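Presosbridge Players' Council
Minutes of the regular meeting, Feb 15, 2021
Held by voice call

Present: council members for the PC, console and modding groups, the forum moderators, and two people from the Karaca support desk. Apologies were received from the tournament group.

1. Minutes of the last meeting

Approved with one correction. The item on guild bank limits should read "per character" and not "per account". The secretary will fix the posted copy.

2. Save transfer between console generations

Karaca reported on the save transfer tool for Darnen. The tool moves a player's campaign save, outfits and map progress from the older consoles to the new ones. It does not move photo mode albums or custom button layouts. Karaca has no plan to add the albums. The button layouts are under review.

The support desk has 104 open tickets on save transfer. Most come from players who started the transfer before finishing the prologue. In those cases the tool reports success and the new console shows an empty slot. The old save is not harmed. Players should finish the prologue on the old console, upload again, and then download on the new one.

The console group asked for a warning message inside the game. Karaca agreed to pass this on but gave no date. Until then a pinned post will go up on the forum. The draft wording was read out and accepted with small changes.

A second problem affects players with more than one profile on the same console. The tool picks the profile that was used last, even when a different one is signed in. Karaca has been able to repeat this and has handed it to the developers.

3. Crossplay voice chat

The PC group raised the voice chat dropouts in mixed parties. Dropouts happen mostly when the party leader is on console and a PC player joins after the match has loaded. Leaving and rejoining the party fixes it for the rest of the session.

Karaca said the voice service was moved to new servers in the last update and that the old settings file may be left behind on some PCs. Deleting the file did help for several members on the call. It did not help for others. The moderators will collect reports in one thread, with the platform of the party leader listed first.

There was some discussion on whether to turn crossplay voice off by default. No vote was taken.

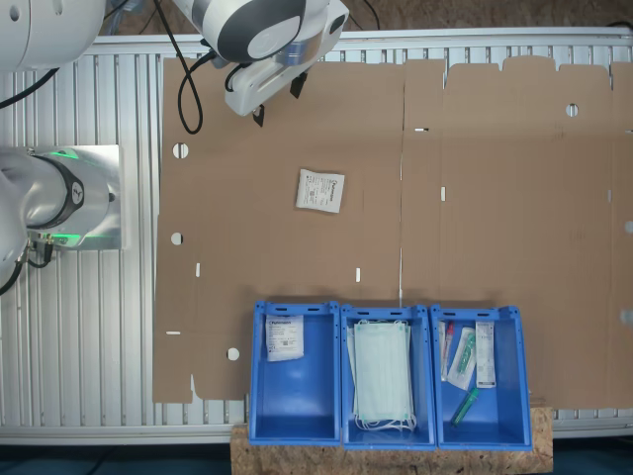
The modding group saw no reason to touch the default at all, and wanted it written down that players who use text chat only are already covered by the existing menu option. The PC group accepted this. The item stays open for the next meeting.

4. Mod listing rules

The council went back to the draft rules for the mod listing page. The size limit of 900 MB per upload was kept. Larger texture packs can be split, provided that each part installs in any order and the listing says how many parts there are.

Mods that change the difficulty of online co-op will need a tag. The tag will show in the lobby list so that players can see it before they join. The modding group asked that cosmetic mods be left out of this, and that was agreed.

There was a longer discussion on abandoned mods. Under the current rules a listing stays up even if it has stopped working, and new players keep installing them. The proposal was to move a mod to the archive after 5 confirmed reports that it will not load on the current version. The author would get a notice first and could bring it back at any time with a working upload.

Vote: carried, with one abstention. The abstaining member would have preferred a fixed waiting period – the notice alone was not felt to be enough.

5. Watico map pack

Feedback on the Watico map pack was mostly good. Complaints were about the spawn points on the harbor map, where the defending team can be seen from the crane within seconds of the round starting. Karaca confirmed that a change is being tested.

The console group also asked about frame rate in the flooded tunnel section on the older consoles. Karaca had no numbers to share and will bring them next time. Members who can record the section are asked to use the standard graphics setting so that the results can be compared.

6. Summer event

The community event will be held in July, online again. The format has not been settled. The choices are a single weekend of co-op challenges or a longer ladder with weekly goals. Members should post their preference in the planning thread. Prizes will be in-game items only, as before.

7. Other business

The forum search is still missing posts from before the move. The moderators are working through it by section, and the help section is done.

A request for a separate board for screenshots was turned down for now – the existing thread is active and easy to find.

Action items

Secretary: correct the previous minutes; post the save transfer notice.
Moderators: open the voice chat thread; update the mod listing page.
Karaca: in-game warning request; frame rate figures for the tunnel section.
All members: event format preference.

The call was closed after item 7. The agenda for the next meeting will be posted in the council section.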